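Ollus Live LP, second pressing
by Kosley

Back in stock, sort of. 200 copies on black vinyl, the last lot went in a weekend so dont hang about. Double LP, gatefold, recorded at the Donnelly in April with a proper crowd in. First pressing was the one with the skip on side B. This isn't that one. Recut from scratch by Yee-man Poon, louder kick, less mud on the guitars. 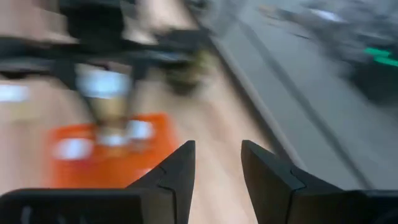
Does it come with a download?
Every copy has a code on a card inside the sleeve. WAV or MP3, up to you. Code works once, so save the files somewhere sensible.

Line-up on the night: Ermanno Testa on vocals and bass, Jarrah Tawhiri on guitar, Bevan Dunstan on drums. Same three as the studio album. Two songs not on anything else, "Iver" and the long version of "Salt Road", which takes up all of side D. Bit of feedback at the start of side C. Left in, the band wanted it.
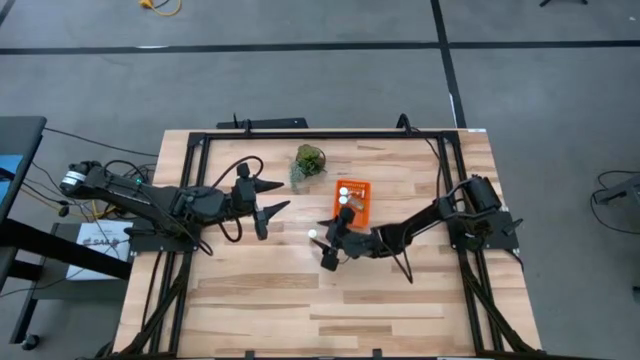
Format and postage

2 x 12 inch, 33 rpm, printed inners, poly-lined. Cat no. KOS 3,369 (yes with the comma, printer's mistake, it's on the spine now). UK orders go second class tracked, overseas takes longer, check your customs charges before you order becuase we can't refund those. Up to six copies per parcel. Any more, email first.

Sleeves are thick card but corners do get dinged. If you want the discs posted outside the jacket to avoid seam splits, put a note on the order. No extra charge.
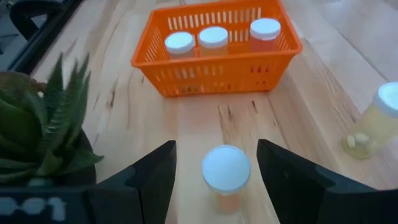
Lorraine Doolan: Had the first pressing and sent it back over the skip. New one plays clean right through on my old deck. Drums much better. Vocals still a bit low on side A if I'm picky, but that's how they sounded in the room as well.

Test pressings all gone, please stop asking. Shirts are on their own page, large and XL only at the mo. Combined postage if you order both together, comes off at checkout.
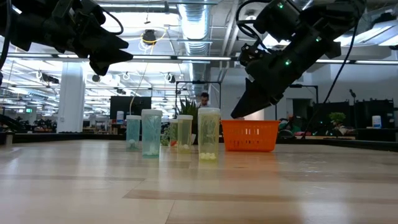
Will there be a CD?
Probably later in the year, same track list on two discs. No pre-orders yet, join the mailing list and you'll get the email when it goes up.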